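Products > Table Tops > Dridumetti 24

Print this page | E-mail this page to a colleague

Dridumetti 24 Matte White Table Top

Item no. 431

The Dridumetti 24 is a flat white work top for canteens, classrooms, craft rooms and shared kitchens. It is 24 mm thick, has a matte face on both sides and is sold without legs. Most buyers put it on an existing frame. If you need a frame as well, order the Fletudus steel base separately and say in the notes whether you want it drilled to match.

The matte face was chosen for rooms with strong overhead lighting. A gloss top under strip lights throws glare back at anyone sitting down, and it shows every wipe mark. The matte one is easier on the eyes over a long day. It does hold pencil and ballpoint more than gloss does, so schools should keep a mild cream cleaner on hand. 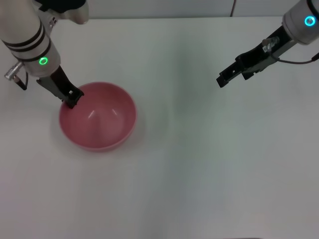 White matte top against a pale gray wall.

Sizes and ordering

Standard length is 2,000 mm. Shorter lengths are cut from the same board at our Uvport shop and edged on all four sides before they leave. We do not cut on site. Please measure the frame and not the old top, as old tops have often been trimmed to fit around pipes or window sills. A cut top can't be returned unless the error is ours.

The standard top weighs 37 kg. Two people should lift it, and it should be carried on edge. Store it flat on bearers, never leaning against a wall for more than a day or so, or it may take a slight bow that the frame will not pull out.

Fixing

Use the short screws in the bag. Longer ones will come through the face. Start in the middle of the frame and work toward the ends, leaving all screws a half turn loose until the last one is in. Pilot holes are needed along the edges.

Care

Wipe with warm water and dish soap. Tea, beet juice and tomato should be wiped up the same day. Do not use scouring pads or bleach paste - both will polish the matte face into shiny patches that can't be put right. Hot pans need a trivet. Everyday plates and bowls are fine straight on the top, though unglazed pottery feet will scratch it, and felt dots are a cheap fix.

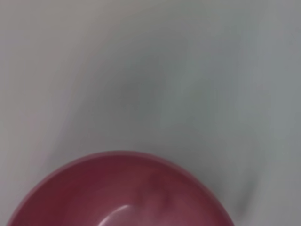
Margus Ots writes that he has had two of these in a staff lunchroom since April and that the ends held up better than the old Peñalver tops did. His one complaint is the packing, which left tape residue along one edge. Rasmus Mets replied that the residue comes off with cooking oil on a cloth, followed by soap, and that the tape has been changed on newer stock.

Lead time is longer for cut tops than for full-length ones. Call before ordering if you have a fixed opening date.

Contact the Uvport shop | Copyright Dridumetti | Back to top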